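ok cloth day. it's 11/07/2019 and I am finally dealing with the microfiber situation

background for anyone new: I bought the big mixed bundle from Ivwood in the summer, dumped it all in one drawer, and have been pulling out whatever comes up first ever since. pink ones on the toilet, pink ones on the glasses. bad system. no system

so everything out on the round table, folding as I go
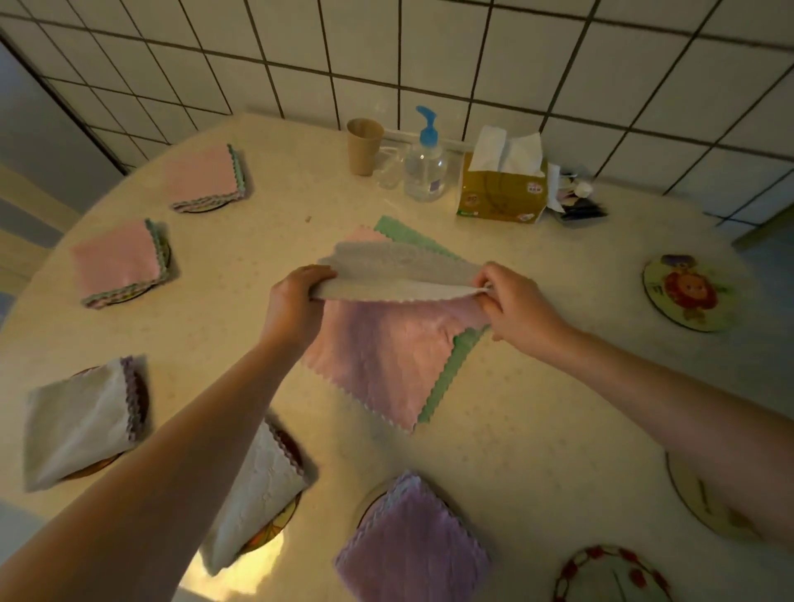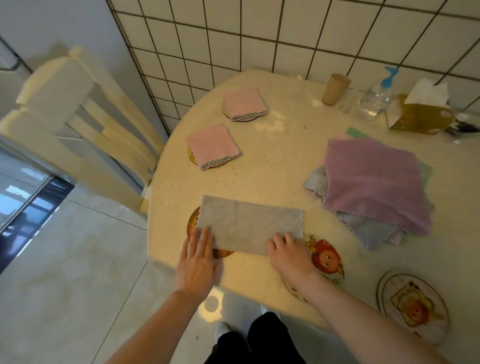
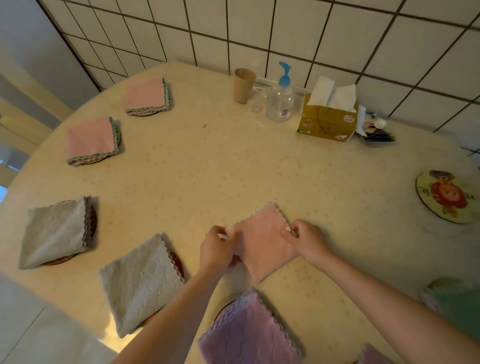
Folding cloths at the round table, a stack to a mat.

the mats are doing a lot of work in this. every stack gets its own round one so the piles don't slide into each other. I have way too many of these mats, and the cartoon ones came out first

favorite is the toast one. slice of toast with a little orange guy on top. no idea where I got it, maybe the Lorport flea market

anyway the fold. people asked last time

lay it flat. long edge to long edge so it's a long skinny rectangle. run your hands out to both ends and press. then fold again the short way. done. do NOT do thirds, thirds never match up when the edges are wavy

the zigzag edges look so good stacked btw. pink green gray pink green gray. like a layer cake

I was going to sort by color only. then I was going to sort by job only. settled on color IS job and wrote it on a card for inside the drawer door:

pink = bathroom
gray = stove + anything greasy
mint = glasses and mirrors
lavender = dust, screens, the shelf nobody wants to do

if it's on the card I can't argue with it

my stacks are mixed color right now, yes I know, I folded before I decided. gonna have to pull them apart again. typical

rules I am giving myself

washing: on their own, never with towels. towels shed and then the cloths are just carrying lint from room to room

no fabric softener. it coats them and then they push the water around instead of picking it up. learned this the expensive way at my old place in Stotley, whole set ruined

cool or warm wash, air dry. the dryer on high makes them crunchy, and they stay crunchy

the one that touched the greasy pan goes in a separate bag. no exceptions, even if it "looks fine"

someone's asking how many I own. 57 in the drawer. I counted before I started. that is too many for one person and a very small kitchen, I'm aware

the bundle page said 500 washes each. 500!! at my rate I will be leaving these to somebody in a will

keeping 9 per color in the kitchen drawer, the rest go in the hall closet in the old Araújo biscuit tin. when one gets ratty it moves down to the shoe & bike pile and a fresh one comes up from the tin

ratty = edge coming away or it's stopped grabbing dust. a stain by itself is not ratty. stains are fine. they are rags, they're alowed to have stains

q: why not just use paper towels

I do for gross stuff. but I was going through a roll every few days and it was annoying me

q: do the textured ones clean better than the fuzzy ones

the textured gray ones are better on dried on stuff, for me anyway. fuzzy is better for dust. on glass I want the flattest one I can find

q: do you iron them

no?? who is ironing them

update, got up for coffee, came back and refolded two of the pinks bc the corners were off. this is how a short job gets long

update again. sorted by color now. gray is the biggest pile by a mile, which tells you how I cook

turns out the drawer fits them better standing up on their folded edge, like files, than in a pile. you can see every color and the pile doesn't fall over when you grab one. took 15 minutes to load and I'm weirdly proud of teh result

mats are going back on the shelf except the toast one, that's staying out for my mug

next is the drawer under it. batteries, string, takeout menus, a key that opens nothing. maybe later in November. dont hold me to it

ok going to go wipe something down with a mint one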